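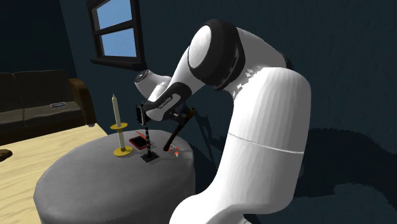 The recount in Gronamero began at 6 with 2249 ballots and ended at 10 with 2248. The returning officer entered the difference on the form as a variance.

Laryea led by one vote. Under the Fendico rules, a margin smaller than or equal to the variance required a second recount.
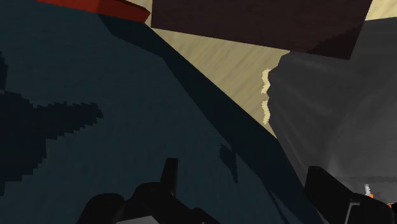 Dark surface, with a red-orange bar at upper left.

The Flollent party's scrutineer asked for the form. She read the variance line, then the margin line, and initialled both. Her party had come third. She asked if the hall was booked past midnight. It was booked for another 30 minutes.
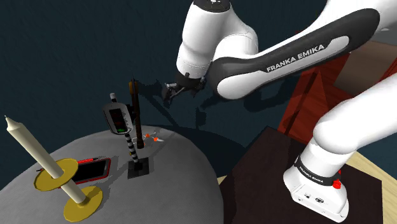
Robot arm marked FRANKA EMIKA.

The officer broke the seal on the first box and began again at ballot one.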